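Odico 3 Locking Pill Dispenser: Review After One Refill Cycle and Then Some

Posted Monday, February 4, 2019
Category: Home Medication Equipment

The Odico 3 is a countertop automatic pill dispenser with a locking lid, a rotating tray, and a battery backup. Visser distributes it. I bought the unit at full price from a medical supply store and set it up for a relative who takes tablets morning, noon and night. Neither company saw this review before it was posted.

I had previously used the Broneck weekly organizer, which is a plain box with snap lids, and the Orkarura, which is a powered dispenser of the same general type as the Odico. Both come up below for comparison.

What is in the box

The dispenser, one tray, a spare tray, two keys, a wall adapter, a printed quick start card and a set of dosage rings. The full manual is a download. The dosage rings are plastic inserts that tell you which compartments belong to which time of day. Pick the ring that matches the number of doses per day before loading anything. If you load first and change the ring afterward, the labels no longer line up and the tray has to be emptied and filled again.

Loading the tray

Each compartment takes a fair number of small tablets. Large capsules are the limiting factor. Fish oil softgels fit, but they press against the compartment wall and sometimes stay behind when the unit is tipped. I moved those to a separate bottle.

Loading a full tray from scratch took me most of an evening the first time. Later refills went faster once I had sorted the bottles by time of day. The compartments are numbered in raised print that is hard to read in poor light, and I went over mine with a fine marker.

Before using any dispenser, ask the pharmacy which medicines may leave their original packaging. Some tablets are sensitive to moisture or light and should stay in the bottle or blister. The Odico tray has no moisture seal. The manual says this, though only on a late page.
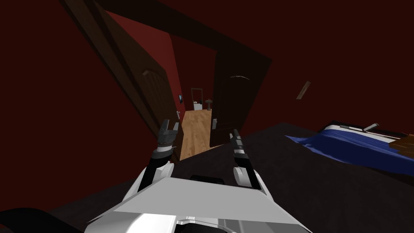 Programming is done with four buttons under the lid. The clock is set first, then the alarm times, then the alarm length. The menu does not move backward, so an error means going all the way through again. The Orkarura has a back button and is easier in this respect. On the other hand, the Orkarura loses its alarm times when the batteries are changed with the adapter unplugged, and the Odico kept them on both occasions I tried it.

Alarm

The alarm has three tones and two volume levels. The low setting is too soft for anyone with reduced hearing. The high setting is adequate in the same room and marginal through a closed door. A light on top of the unit flashes at the same time as the tone. The tone continues until the unit is turned over and the tablets drop out, or until the alarm period ends.

If a dose is missed, the tray moves on at the next scheduled time and the missed tablets remain locked inside. I consider this the correct behavior for most medicines, but the user should know about it beforehand. What to do about a missed dose is a question for the pharmacist or prescriber and differs from one drug to the next.

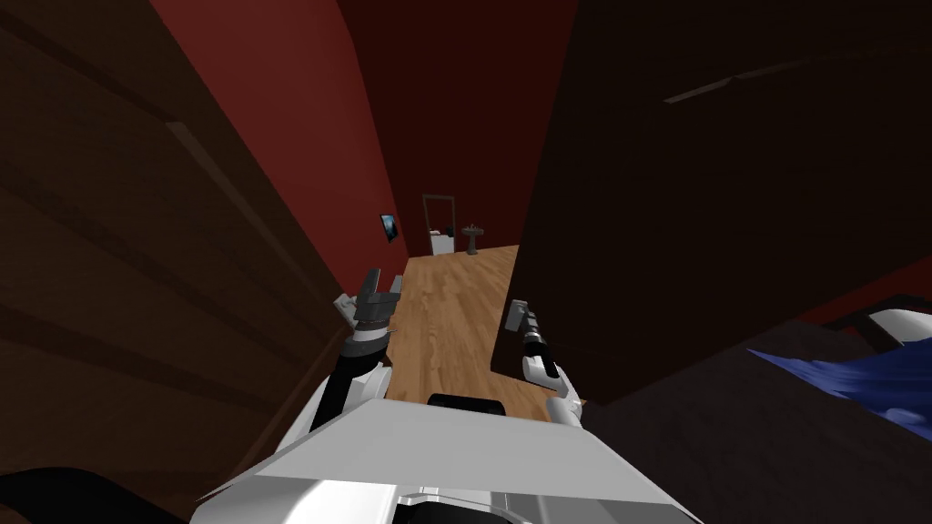 Two gripper arms, the right one reaching down toward the edge of the dark wooden door.

Accuracy

I kept a log of scheduled doses. Of 581 dispensing events, the tray failed to line up with the opening on three. In each case a tablet had been left standing on its edge and had caught against the lid. Shaking the tray gently before closing the lid prevented it from happening again. There were no double doses and no early releases.

The clock gained some three minutes over the period. That is acceptable for ordinary schedules. It does not adjust itself for daylight saving time.

Lock and build

The lock is a simple tubular type. It will stop a confused user from getting at the next dose and it will not stop a determined adult with a screwdriver. The housing is thick and the hinge has no play. The battery cover is the weak part; its tab had turned white with stress by August and I now hold it down with tape.
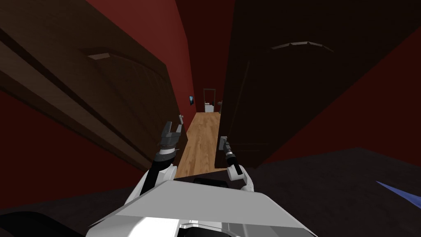 Placement matters more with this model than with the Broneck, which can go anywhere. The adapter cord is short, and the unit has to be turned over completely to release the tablets, so it needs a clear flat surface at hand height near an outlet. Sound is the other limit. With two heavy doors standing close together and only a slim gap of hallway between them, as in the view here, I would not count on the high setting being heard on the far side, and I would put the dispenser in whichever room the person spends the day in. Kitchens are convenient but steam and heat are bad for tablets. Bathrooms are worse.

Cleaning

The tray lifts out and can be washed by hand in warm water. Let it dry overnight. Powder from uncoated tablets builds up under the ring and should be brushed out at each refill. I use the spare tray while the first one dries.

Cost and support

The Odico costs a good deal more than the Broneck and slightly less than the Orkarura. There is no subscription. Visser answered an email about replacement keys within two business days and sent the correct part — the key number is stamped inside the lid, so write it down before you lose both.

Who should buy it

It suits a person on a stable schedule who has someone else to do the refills. It is a poor match for prescriptions that change often, as every change means opening the tray and editing many compartments by hand. For one or two daily tablets the Broneck is enough.

Good: reliable rotation, keeps its settings, solid hinge, spare tray included
Bad: one-way menu, weak low alarm, short cord, battery cover tab
Rating: 3.5 out of 5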